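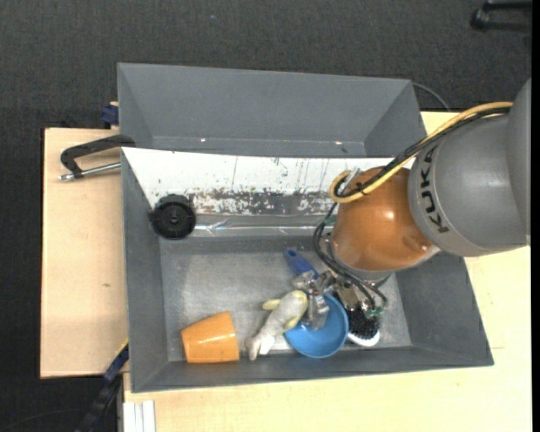 How to sort a garage shelf into bins

Posted September 16, 2024 by the Bendutell home team

A shelf full of mixed hardware, garden bits and leftover paint gear can be sorted in an afternoon if you work one bay at a time. The method below suits open shelving up to 300 mm deep, but deeper shelves work the same way.

What you need

Rectangular bins, all the same size
A roll of masking tape and a permanent marker
An old sheet or drop cloth
A rubbish bag and a recycling tub

Step 1: Measure the shelf
Measure the clear width between the uprights, then the height to the underside of the next shelf. Take 50 mm off the height so your hand fits in over the rim. Check the outside width of the bins at the rim. The size printed on the label is often taken at the base.

Step 2: Empty one bay
Put everything from the first bay on the sheet. Leave the other bays alone until this one is finished. Wipe down the shelf and let it dry.

Step 3: Make rough groups
Sort by job: plumbing, electrical, painting, garden, car. Anything you can't place goes in a pile of its own. Don't stop to test old batteries or untangle cord at this stage.

Step 4: Fill the bins
Heavy items go in first. Keep each bin under 17 kg, or lighter if it will sit above shoulder height. Small screws and washers should be in jars or zip bags before they go in, otherwise they end up under everything else. Solvents, fuel and pool chemicals don't belong in these bins. Keep them in their original containers in a locked, ventilated cupboard.

Step 5: Label
Put tape on the short end that faces out and write the group name in capitals. Coloured tape is handy if more than one person uses the garage. Labels on lids get swapped, so leave the lids blank.

Step 6: Load the shelf
Heaviest bins go on the bottom, everyday ones at waist height. Christmas lights and camping gear can go up top.

Go through the leftover pile last. We do ours again each July, when the garden is quiet.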